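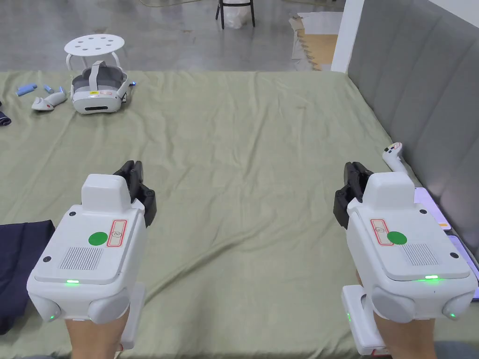
I have been fighting with bedding since February, when we moved the big bed into the back room and I found out that not one of the sheets I owned fit it properly. I had two sets that were technically the right size, if you believed the label, and both of them popped off at the corner by the window every single night. So I finally broke down and bought new ones, and then of course I had opinions about them, and my sister told me to please put the opinions on the blog and stop texting them to her. Fine! The sage green one is the winner, and yes, it's every bit as wrinkled as it looks, soft creases running all over the place on the diagonal, and I have decided I'm at peace with that. The navy thing folded over on the left is part of the laundry pile, which I'll get to, because the laundry pile and the bed have turned into the same subject in this house.

First, the sheets. I tried two kinds. The first was a Gruvberg set that I picked because it was on sale and because the color was called "oat," and I'm weak for anything named after breakfast. They felt wonderful for exactly one wash. After that they went sort of papery, and they made a noise when you rolled over (a crinkle, like somebody going through a bag of chips two rooms away). My husband can sleep through a car alarm and even he mentioned the noise. Back they went, and I'll say this for the company, they didn't give me a hard time about it.

The second set was the Mesberg in sage. I'd never bought green bedding in my life. I grew up in a white-sheets family, where anything with color was for camping. But Mahlet Tekleab, who has the best taste of anybody I know and is extremely bossy about it, came over, looked at the beige wall and the beige curtains and said the room needed something that had once been near a plant. She wasn't wrong. It's a grayish green, pretty quiet, and it looks different in the morning than it does under the lamp at night. In the morning it's almost silver. At night it goes kind of mossy, and I like it better then.

About the wrinkles. The package says to take them out of the dryer while they're still a little damp and smooth them out over the bed by hand. I did that the first time, very carefully, like I was icing a cake. It helped some. The second time I forgot them in the dryer through dinner and two episodes of our show, and they came out looking like a road map. And you know what? After one night of sleeping on them I could not have told you which wash was which. I am not ironing a sheet. My grandmother ironed sheets, pillowcases and dish towels too, and I love her memory, and I am not doing it.

What I will do is the corners. If you have a deep mattress and your fitted sheet keeps letting go, try putting the far corner on first, the one against the wall, and then going diagonally across to the opposite one before you touch the other two. I did it the wrong way around for years (near corners first, then all the swearing and reaching) and the last corner always had to stretch too far. Also check whether you've got it turned sideways. On a big bed the difference between long and wide is small enough to fool you at ten at night. I sewed a tiny loop of white thread inside the bottom right corner of mine, and now I look for the loop and that's where I start. It took me as long as a cup of coffee and it has saved me a lot of grumbling.

OK, so, the laundry. Our washer and dryer are down the hall from the back room, and the bed is the biggest flat surface we have, so everything gets dumped there. It used to get dumped on our own bed, which had one advantage: you had to deal with it before you could go to sleep. On this one it can just sit. For a while it sat! There was a stretch this spring when I was getting dressed out of that pile every day, and I'd put the clean things back on top of it when I decided on a different shirt. I'm not proud of it.

I've read a lot of advice about laundry and most of it is for people with a laundry room the size of my kitchen. The thing that has worked for me is very dull. Darks go along the left side, everything else goes on the right, towels never touch the bed at all (they get folded standing up, straight out of the dryer, and carried to the closet). The left side has turned out to be mostly navy, because apparently we are a navy family. I can't tell his dark T-shirts from mine until I've got one held up by the shoulders, and half the time I'm still guessing. If you know of a laundry pen that shows up on navy and stays there, please leave me a comment. I've tried a silver one and it was gone in three washes.

I fold big things first. I used to save them for last, as if they were dessert, and by then I was sick of the whole business and they'd get rolled up in a ball. Now the sheets and blankets get done while I still have some patience in me, and the pile looks so much smaller once they're out of it that I usually keep going. Socks I do sitting down, with the radio on. There is always one sock left. I have a jar for them, and if a sock's been in there for a whole season it becomes a dust rag.

As for how to fold a fitted sheet: Nandi Msimang showed me her way at Easter, and it goes hands in two corners, flip one over the other, slide down, collect the third, collect the fourth, lay it flat, fold it in thirds. When she does it, you get a neat little book. When I do it, I get more of a pillow. I have watched her do it three times now, I've done it right next to her, and I still lose the third corner somewhere. So my sage sheet gets washed and goes straight back on the bed, no folding required, and I recommend that to anyone who owns more than one set and only really likes one of them.

A few people asked about the pillows after my last post. They're from Vurkora, they cost me 52 dollars for the pair, and I'd call them okay. They're nice and tall to begin with and then they sort of give up in the middle of the night. I've started folding mine in half by morning. I wouldn't buy them again, but I'm not going to throw out pillows I just paid for, so they'll get moved to the couch whenever I find better ones. Suggestions welcome, for side sleepers especially.

Still on my list for the back room: a lamp that doesn't wobble, a hook behind the door, and some kind of basket for the darks so they can stop living on the bed. I measured the gap by the closet and it's 20 inches wide, so it has to be a skinny one. Every basket I've found so far is either too fat or costs 100 dollars, and for 100 dollars I want it to fold the shirts too. I'd also love a second blanket in something warm next to the green, maybe a rust or a mustard. Mahlet says rust. I was leaning mustard, so I suppose it's going to be rust.

My cousin's coming to stay for a week later this month, and she'll be the first real guest to sleep in there. I'm told she runs hot, so the heavy blanket is going up on the closet shelf, and I've got the window unstuck after two years of saying I would (a butter knife and a lot of leaning). The laundry will be off the bed by then. I've promised.

Next time I want to write up the curtain situation, because I hemmed one panel and then measured the other one, in that order, and I'm sure you can guess how it went. If anyone has a trick for letting down a hem without the old crease showing, I'd be very glad to hear it before I go at it with the vinegar.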